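I've been working on the wire ring again. I started it in December, put it in a drawer when I ran out of patience, and got it back out two weeks ago when there wasn't much else to do in the evenings.

For anyone who missed the first post: the ring is a flat metal disk with a big round opening in the middle and a line of small holes near the outer rim. I got it from Remo Eberhard, who was clearing out his shed in Hurkidby and had a box of odd metal parts he didn't want. I paid him 10 dollars for the box. I still don't know what the ring was made for. Remo thought part of a lamp. Silvia thought a drain.

The plan is a wreath frame for the front door. Wire goes through the holes and around the outside edge, all the way around, and then later I can tuck things into the loops - dried grass, or greenery in winter. Maribel Villca makes them with thread on cardboard and hers come out very even. Wire is harder. It remembers every bend you put in it.

A few notes on how I'm doing it now, which is different from December:

- I cut the wire in lengths of roughly 30 inches. Longer than that and it kinks on itself before I can pull it through.
- I wind from the left, over the top and down the right side.
- I leave the loops big at first and tighten them later with pliers. Last time I pulled each one tight as I went and had no slack to fix anything.
- I file the cut ends. I didn't do this before and I have the scratches to show for it.

I also tried winding the wire around a pencil first to get a regular coil, then threading the coil on like a spring. It looked good for the first few holes. Then it stretched out and the turns leaned every which way, so I've stopped using the pencil.

Tarek asked why I don't solder it. I don't own a soldering iron, and 40 dollars for one is more than the whole project has cost me.
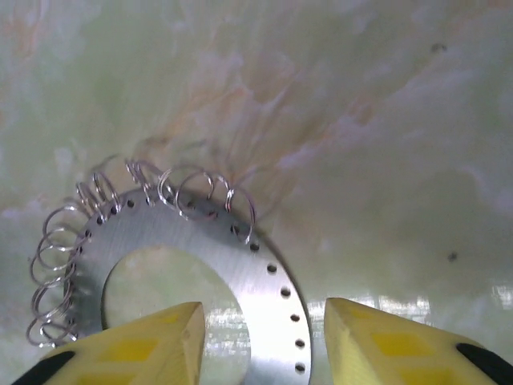
*Hurkidby, 4/24/20*

The right side still has open holes going down the curve, past the last loop. The top has its wire, but the loops don't match - one stands up tall and narrow at the end, and next to it there's a wide one that runs right across the rim. The wide one bothers me more. I think I'll undo it and go through those holes again with a fresh piece.

The brushed finish on the ring shows more in good light than I expected. I had thought about painting it black and I've dropped that idea.

Next job is to buy more wire. Kasun says the hardware place in Flores will leave an order outside the door if you call ahead, so I'll do that and pick up a finer file too.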